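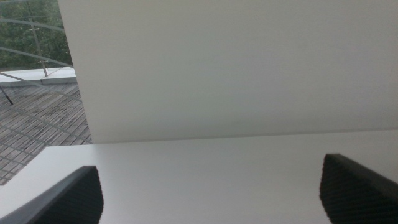 Wrist camera view, gripper open over the white table, white panel behind it, window to the left

Weltia wrist camera kit: pose drifts over a plain white table

Posted by Indira Rao in Arms and Grippers
2,281 views

I'm evaluating the Weltia wrist camera kit on a two-finger gripper before we order a second set. The camera view is attached. Most of what it gets is a white tabletop and a white upright panel, both matte, plus the fingers in the bottom corners. Upper left there's glass with a deck, a railing and trees outside.

The kit's visual tracking holds position as long as the arm is still. When I move sideways along the table the estimated pose wanders, sometimes by 13 mm over a 50 cm pass. Joint encoders say the arm went where it was told. Firmware is the November release, exposure on auto, everything else at defaults.

Is this a fault in the unit, or is the kit not suited to plain surfaces? The return window is still open.

Nelly Echeverri
Probably not the unit. The tracker needs corners and texture, and the panel and tabletop give it close to none. What's left is the seam between them and the view through the window. The seam is one long line, so it constrains motion across it and tells you very little about motion along it. That matches your sideways drift.

The window is worse than no texture. Trees and deck planks are full of features, but they're far from the work, and there look to be reflections on the glass as well. The fingers also have a fine pattern on the inner faces, and they move with the camera. If they aren't masked, the tracker gets points that say the arm never moved.

Try this in order:
Draw a mask over both fingers, at full open and full closed.
Mask the window or pull a blind.
Lock exposure with the table in view.
Put 8 printed markers on the table and rerun the same pass.

If the error drops with markers, keep the kit. If it's unchanged, check the bracket screws and redo the hand-eye calibration before you send anything back.

tkessel_lab
had the same thing, got the Skimason one instead. works ok but costs more

Indira Rao
Masks were at factory settings, made for shorter fingers. I've redrawn them and the drift is down to 8 mm. Markers go on next.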